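10/1/18
Notebook, garment handling. Visit day for the Skorus people.

Present: Dineo Maluleke and Tshepo Moodley from Skorus, me, Vusumuzi. Lizelle joined after lunch. The item was the black garment on the striped mat, bedroom setting, hand-held gripper units. Rules as in May: one item, start over if the operator loses track of the step. 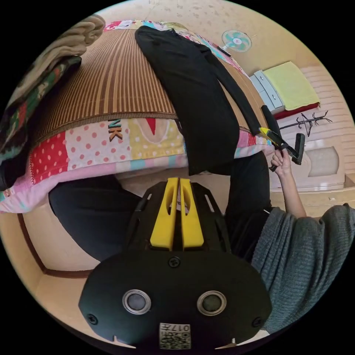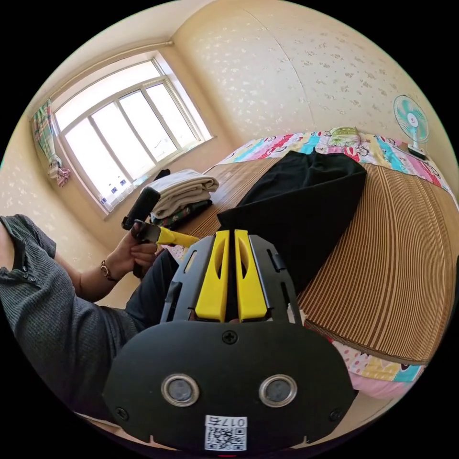
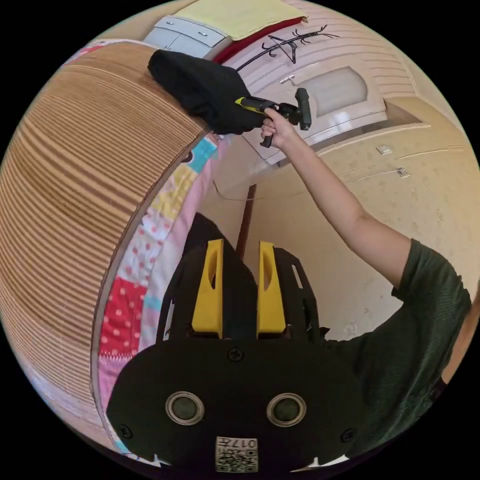
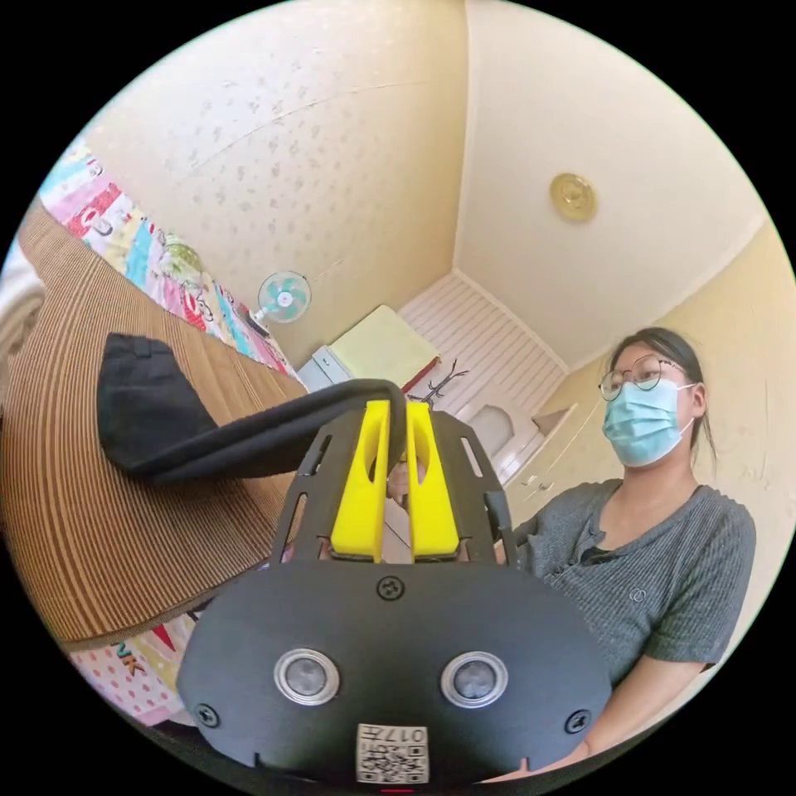 Unit 017, yellow fingers, all four.

Demonstration ran 40 minutes including questions. Plan was 7 folds start to finish. We logged 3 as good, 2 as usable with a trim, and threw out the rest. Main fault was the sleeve. It gets trapped under the body on the second fold and the operator has to let go and regrip, which puts a long dead stretch in the recording. Vusumuzi wants the sleeve laid out flat first and treated as its own step. I agree but it changes the task sheet, so Thulani Swanepoel has to sign it.

Black cloth is a poor choice for visitors. Edges are hard to follow on the monitor and Dineo asked twice which layer was on top. Use something lighter next time and keep the black for our own runs.

Tshepo asked about finger pads. Told him we are still on the stock ones and that the Cloline pads slipped on knit in the bench test. He offered to send a set of Flivell pads. Accepted, no date given. Check slot width before fitting, the last set needed filing.

Dineo tried the grip herself. Squeezes too hard at first, same as everyone. Settled by her third try. Comment from her worth keeping: the trigger travel is long and there is no feel at the point of contact. Lizelle has a stiffer spring from the Bortolotti order and will try it in the spare unit.

Open items:
Sleeve step into task sheet (Vusumuzi, then Thulani)
Lighter garment for visits (me)
Spring swap, spare unit only (Lizelle)
Copy of the good runs to Skorus once trimmed. Dineo wants the failed ones too. Asked Thulani, waiting.

Battery on the monitor was low by the end. Put on charge in the back office.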